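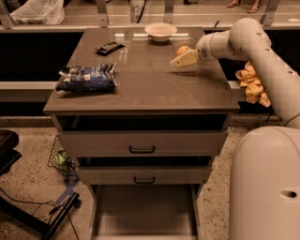

Photo: Halyna Kushnir/Wullari

Robotics software firm Wullari has released a new version of Tendness, its planning package for household robot arms, with a rewritten grasp planner and a tool that lets developers replay a failed pick step by step. The update went out to existing customers on March 25, 2019, and can be downloaded by anyone with a developer account.

The main change is in how the software chooses a path to an object that has other things near it. Earlier versions worked out the whole motion before the arm started moving and kept to it. If the camera's estimate of an object's position changed along the way, the arm had to stop and plan again from the beginning. The new planner, called Kütt, keeps a set of partial paths in memory and switches between them while the arm is in motion.

Wullari tests the software on ordinary furniture set with the kinds of things people leave on it. In one such setup, a small gray cabinet holds a bag of chips, a remote control and a white bowl, and the arm handles a small round orange object. Shiny tabletops are used on purpose. Reflections from ceiling lights are a common source of false depth readings, and the old planner often treated them as obstacles.

"We had a long list of bug reports that all came down to the same thing," said Halyna Kushnir, who leads the planning team. "The arm would hover over a table and refuse to come down. The perception side said there was something there, and the planner believed it."

Tendness now attaches a confidence value to each obstacle and lowers it if the obstacle does not hold up when seen from a second angle. Objects below a set threshold are ignored for planning but still slow the arm down when it passes close to them. Developers can change the threshold or turn the feature off.

The company ran 2503 pick attempts with the new version before release. It said 357 of them failed, compared with 742 failures in the same number of attempts with the previous version. Most of the remaining failures involved soft packaging and thin items lying flat. Wullari has posted the logs from both sets of runs, along with the object list and camera settings.

The replay tool is the part that outside developers asked for most, according to the company. It records joint positions, camera frames and every path the planner considered, and lines them up on one timeline. A user can stop at any point, change a setting and have the planner run again from there without using the robot. Recordings are limited to 10 minutes each in this version.

Arūnas Pärn, an engineer at the automation company Huner, has been using a test build since October. He said the replay tool had cut down the time his group spent repeating runs on hardware, but that the recordings were large and slow to open on older laptops.

"You learn to trim them first," he said. "The planner itself has been steady for us. We had one crash, in the gripper driver, and it was fixed within the week."

Some existing code will need changes. The call that returns a finished path has been replaced by one that returns a path still open to revision, and programs that store paths for later use must now ask for a fixed copy. A conversion script is included, though it does not handle custom collision shapes. Support for two-arm planning, which had been listed for this version, has been moved to a later release.

Wullari said it will keep fixing security and safety bugs in the previous version through October. Current licenses cover the update at no added cost. Release notes and the conversion guide are on the company's developer site.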